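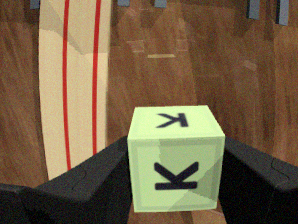
Pale green cube with the dark blue K. Computer render.

Alphabet blocks at 18 months - does any of this "early letters" stuff do anything?
Forum: Toddlers and Preschool > Toys and Play

plumbline_pete
My mother-in-law wants to buy our daughter the big Bakker letter set. The box says it "builds reading readiness from the first birthday" and the website has a chart with an arrow going up. There are no numbers on the arrow. I wrote and asked what the chart was based on and got back a coupon.

So I'm asking here. Has anyone seen a kid learn letters from blocks? I don't mean a kid who had blocks and later learned letters, because that's every kid on my street. Ours stacks two, knocks them over and walks off. I don't see where the alphabet comes into it.

oatmealagain
We had the Bakker set with our first. He knew most of his letters by two and a half and I'd say the blocks helped a lot. He used to bring me the B and say "buh." Well worth the money.

plumbline_pete
Did he say "buh" because of the block, or because you said "buh" every time he handed it over? Serious question. If it's you doing the teaching then a cereal box would work as well.

oatmealagain
I mean, sure, I said it with him. That's what they're for?

threesocks
Pete's got a point though. My sister is a kindergarten aide and she says the ones who come in knowing letters are mostly the ones who get read to. You can't tell which ones had the fancy blocks.

gravelroad77
Your sister can't tell that either way unless she's asking each family what's in the toy box. I'm on the doubtful side too but let's not swap one hunch for another.

threesocks
Fair.

gravelroad77
What bugs me is the orientation thing. A cup is a cup whichever way you turn it. Letters are about the only things a small kid meets where turning them makes them something else, or makes them wrong. N and Z, M and W, b and d. And then we hand them letters on a cube that lands any way it likes. Take that K on the front. It's over on its side, straight line along the bottom and the two arms sticking up. Any of us reads it as a K in no time. Someone 18 months old has no reason to think it's the same thing as a K the right way up.

marzipan_fog
By that logic you can't let them see a book upside down, and mine "read" everything upside down until she was three. She sorted it out.

gravelroad77
I didn't say it does harm. I said I don't see how it helps.

marzipan_fog
Okay but "I don't see how" isn't evidence any more than the arrow chart is.

plumbline_pete
No, but I'm not the one charging for it.

hollisdad_x2
Has anybody tried the Jeltell ones? They're supposed to be different because they come with an app. You hold the block up to the tablet and it says the letter. We got a set in February as a gift. It got the O right every time. It called the M a W, then called the W an M, then wanted a subscription. My son liked the box.

threesocks
The box is always the best part. We still have one from a blender.

inkwellmeg
I taught first grade for 30 years and I'll be the dull one. Most kids flip and turn letters when they start writing and most of them stop without anyone buying anything. I had kids from homes with shelves of learning toys and kids from homes with almost none, and I couldn't have sorted them by letter blocks. Reading aloud I do believe in, but even there, the parents who read aloud do a lot of other things too, so go easy on anyone who says it's simple.

What blocks are good for is blocks. Stacking, lining up, dumping out, filling a pan. The letter is decoration. There's nothing wrong with decoration.

oatmealagain
I feel a bit ganged up on! I never said it was magic. He enjoyed them, I enjoyed them, we talked about letters on the rug every morning. If the toy is what got us talking then the toy did something.

inkwellmeg
That's a fair case and I'd take it over anything printed on the package.

plumbline_pete
Agreed, I'd buy that argument. I just wouldn't pay extra for it. The Drelelier plain wood set is less than half the price and nobody claims it does anything.

marzipan_fog
Drelelier has its own nonsense. Read the leaflet. "Unprinted surfaces invite open thinking." So a block with a letter makes you smart and a block with no letter also makes you smart.

gravelroad77
Ha. I stand corrected, they're all at it.

hollisdad_x2
There was a store display that said a child should hear 3,000 "letter moments" before preschool. I asked the clerk what a letter moment was and she said she only worked weekends.

threesocks
Check the size whatever you get. We had some little ones from a yard sale and they went straight in the mouth. I stopped worrying about the alphabet pretty fast.

plumbline_pete
That's more use than anything on the website. What size did you end up with?

threesocks
Big ones, too big for her to get her mouth around. No letters, a few have animals. The duck gets carried everywhere.

plumbline_pete
Update for anyone still reading. I lost. The Bakker set is coming for her birthday and I've been told to look pleased. I've asked for a bucket to keep them in, so at least we'll get some use out of the bucket.

oatmealagain
Let us know when she says "buh"!

plumbline_pete
She says it now. She says it to the dog.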